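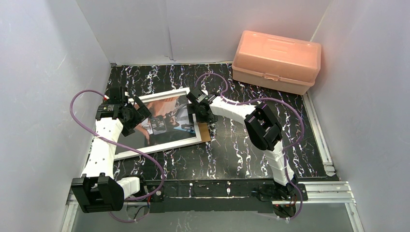 有位读者上个月在评论区留言，说遥操作录数据无非是“人动一下，机器跟一下”，录够了自然就会，没什么可写的。他自己在家里搭过一套单臂，抓积木，两个晚上录完，训练出来能用。他问我为什么双臂的任务做了这么久还在录。

我在评论里回了两句，没说清楚，这篇算是补充。

先说设备。两条跟随臂装在同一根前横梁上，我坐在外面用两条主臂操作，左右手各一条。主臂没有力反馈，只有关节角度传过去。控制软件用的是 Histeo，录制和回放也在里面做，数据导出以后放到 Verneo 上训练。这两样我都不算熟，Histeo 是从去年才开始用的，之前是自己写的脚本，经常丢帧，丢了也不报错，要到训练的时候才发现动作和图像对不上。

任务是相框。选它的原因很简单，积木和杯子都做过了，想找一个单手做不了的东西。相框平放在台面上，要翻面，要动背板，背板上有小金属片，两只手得配合着来。人做这件事大概不用想，换成两个夹爪就很慢。

我给自己定的目标是 200 条合格的示范。所谓合格，是指从起始姿势开始，到两臂回到起始姿势结束，中间没有掉落，没有撞击，也没有长时间停着不动。到现在合格的有 126 条。

读者说的“录够了自然就会”，在单臂抓取上我基本同意。抓积木的示范，每一条都差不多，手伸过去，合上，抬起来，放下。双臂的问题在于同一件事有很多种做法，而我自己每天的做法都不一样。有时候左手先压住，右手再去够；有时候两只手一起伸过去。早上录的和晚上录的放在一起回放，看上去像两个人录的。模型学了这样的数据，就会在两种做法之间犹豫，手伸到一半停住，来回抖。

最早那批数据就是这样废掉的。当时没有写操作步骤，想到哪做到哪，觉得多样一点对训练有好处。训练出来，手臂能走到相框附近，然后就不知道该先动哪一只。后来我把步骤写在纸上，贴在显示器旁边，每一步哪只手先动、另一只手停在什么位置，都定死了。相框的摆放角度还是随意的，背景和光线也不管，只有手的顺序不变。改完以后录的数据好用很多。 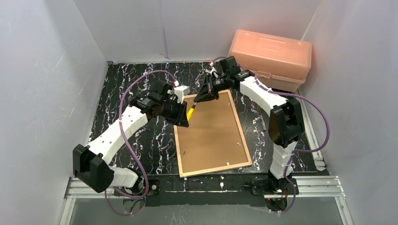
步骤定下来之后，剩下的主要是手上的功夫。没有力反馈，夹爪碰没碰到东西只能靠看。我试过只看摄像头画面操作，不看实物，理由是模型也只能看到画面，人如果用了画面以外的信息，示范里就会有模型学不到的东西。道理没错，但是对小零件来说太难了，失败率高得没法录。现在折中，大动作看实物，快接触的时候转去看屏幕上的腕部画面。这样录出来的动作在接触前会有一个短暂的停顿，我一开始担心它会影响训练，后来看结果，模型也学会了在那里慢下来，倒不是坏事。

还有速度。Jundik 的文档里建议示范时保持匀速，我用的主臂就是他们家的，照着做过一阵，手腕很累，而且越想匀速越不匀。现在的习惯是空走的时候放开走，接近物体的时候慢，不去管匀不匀。一次连续录的时间也缩短了，录到后面手会发僵，动作变形，自己当时感觉不到，回放的时候很明显。现在我录一组就停下来，站起来走走，顺便把刚才那组看一遍，不合格的当场删掉。以前是攒到晚上一起删，删的时候人已经累了，标准会放松。

夹爪的指头换过 2 次。原装的太厚，插不进相框和台面之间的缝。第一次自己打印了一副薄的，刚度不够，一用力就弯，夹起来位置是偏的。第二次加了筋，勉强能用，目前还是这一副。换指头带来的麻烦是旧数据不能直接混进来，外形变了，夹持点也变了。我试着混过一部分，效果变差，就全部拿掉了。所以前面说的 126 条都是换完之后录的，之前那些都不算。

标定也占了不少时间。主臂和跟随臂的零位每隔几天就要对一次，偏一点点在空中看不出来，到了要捏小东西的时候就差很多。左臂的第 4 个关节尤其容易跑，怀疑是舵盘的螺丝松，拧紧以后好了几天，又开始偏。下一步准备拆开看看，如果齿轮有磨损就整个换掉。

另外有人推荐我用 Sutcliffe 那套做法，直接用手拖着跟随臂走，不经过主臂。我在单臂上试过，轨迹确实更顺，接触的时候手上也有感觉。问题是人的手会一直出现在画面里，录的时候还得再回放一遍才能拿到干净的图像，而相框在回放的时候只要位置差一点，后面就全错了。两条臂同时拖也很别扭，一只手顾一条，肩膀要一直悬着。这个任务上我暂时不打算换。

回到那位读者的问题。录得久，一部分是任务本身慢，一条合格的示范要花的时间比抓积木长得多；另一部分是前面走的弯路，数据推倒重来过。如果一开始就把步骤写下来，应该能省掉不少。

剩下的打算十二月之前录完。关节的事先处理，不然录了也是白录。步骤表我整理一下，想要的可以在评论里留个邮箱。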